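Fluneo Shared Workshop, Flumden
Build Your Own Sorting Cell: Notes for Session 5

Last session we bolted the arm to its plate and ran the cables. Today we lay out the work surface and teach the first moves between the bins.

Cover the tabletop with one sheet of brown kraft paper. Pull it flat before taping. Small wrinkles are fine, but a raised fold will catch the fingers on low moves. Mark the grid with blue tape. Measure each line from the same edge of the table so that errors do not add up.

Set the two bins side by side at the far edge of the paper and put a white sheet in the bottom of each. Dark parts are much easier to see against white when you are jogging down close.
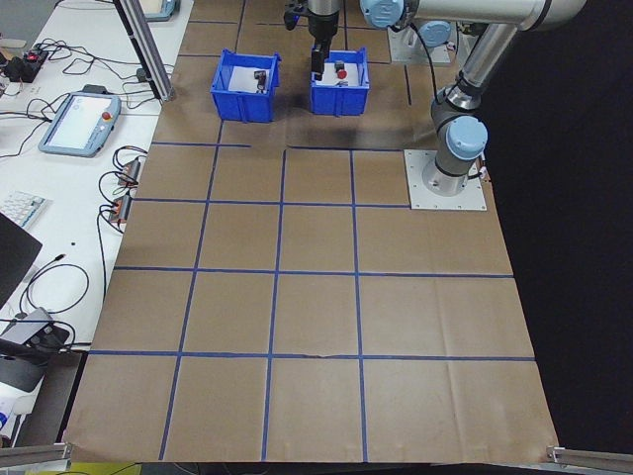 Teach the approach point first, straight above the bin, then the pick point. Jog at 5 percent speed or less. Keep the pendant where you can reach the red stop button without leaning over the paper. The laptop stays on the side table with the power strip.

Name your points by bin and height, for example LEFT_HIGH and LEFT_LOW. The Ochoa group used plain numbers last term and had 58 points by the end, most of which had to be taught again.

Before Saturday:
- Save your program under your bench name.
- Run the approach move 20 times with the gripper empty.
- Write down any drift you find, in millimeters.
- Read pages 20 and 21 of the Staravgate build guide.

Fluneo Shared Workshop, Flumden | Contact the front desk | Back to top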